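Nudska, chapitre 2 : notes de réécriture

Le premier jet faisait 2 120 mots. J'en garde 1 565. La scène du bac passe au présent et Rokska perd son prologue. Clem Tawhiri, qui relit, juge le passeur trop bavard ; j'ai supprimé 40 lignes de dialogue.
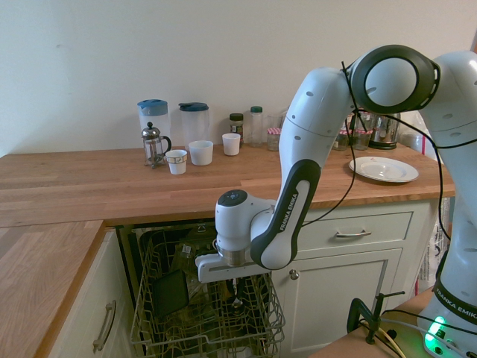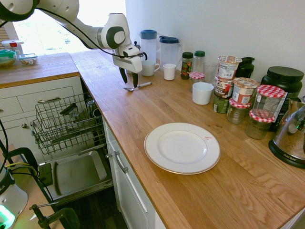

Reste le problème du point de vue. Le narrateur ne peut pas savoir ce que le passeur a vu à Flirnitz avant la crue. Deux options : une lettre, ou un second narrateur. Je teste la lettre mardi.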